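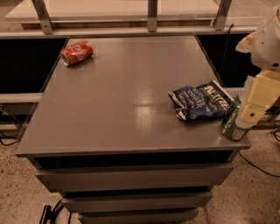
By Dzintra Siliņa, Vustavton press office

VUSTAVTON, May – Clearing up after lunch is still hard work for a robot, according to test results released by Keskinen.

The company ran its Etora arm through 80 tidying sessions. The items included a soda can on its side, a crumpled chip bag and a small green glass bottle, set out on top of a gray drawer cabinet. Etora finished 60 sessions without help. In 9 others it dropped an item.

"Bags are the main problem, as they change shape when you touch them," said Tarmo Rozīte, head of testing. "We would not sell this for home use yet."

A second round, with drawers to open and close, starts this summer.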